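Mestex releases bench surface guidance for shared worktables

May 8, 2023

Print this article | E-mail this article

Fit-out supplier Mestex has published a revised guidance sheet on matte dark grey tabletops for shared workrooms and teaching kitchens, following a finish trial at its Astden site that began in January.

The sheet covers surface reflectance, cleaning intervals and the placement of trays and storage boxes on benches used by more than one group in a day. It replaces an earlier version that dealt only with gloss laminates.

Demetrius Boateng, who wrote the revision, said the main change was a recommendation that small loose items be checked for against the bare surface at each changeover.

"Pale offcuts are easy to pick out on dark grey and easy to lose on white," he said. "Most of the benches we look at are cleared of the large items and left with the small ones still on them."
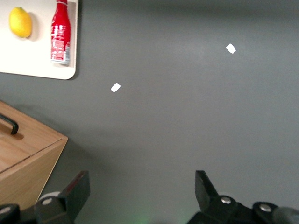
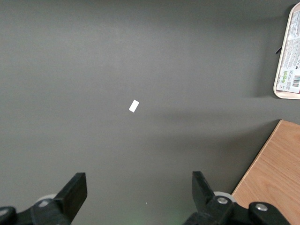 Small white pieces on the dark grey tabletop.

The trial logged 2,193 changeovers across 12 benches. In 189 of those, the outgoing group had left at least one item smaller than a postage stamp on the work area. Paper and tape made up the largest category, followed by bread ties and produce stickers.

Under the new guidance, food items and bottles are to be kept on a light-coloured tray with a raised or rounded edge, set to one side of the bench. Lidded boxes go beside the tray and are to be closed before the surface is wiped. The centre of the bench is left clear - the sheet calls this the working zone - and is wiped last, from the back edge to the front.

The sheet also deals with lighting. A single overhead source tends to leave the side of the bench nearest the tray in shadow, and the trial team found that pieces in the shaded strip were missed more often than those in the open. A second diffuse source on the opposite side is recommended where the wiring allows. Benches against a wall are treated separately in an appendix.

No change has been made to the section on cleaning products. Abrasive pads remain unsuitable for matte finishes, as they polish the surface unevenly and alter its colour under low-angle light.

The Ambrose range of benchtops is supplied to the revised specification from this month. Existing customers can request a printed copy of the sheet through their distributor, Dikitz.

14 comments | 37 shares

Contact us | Copyright 2023, all rights reserved | Back to top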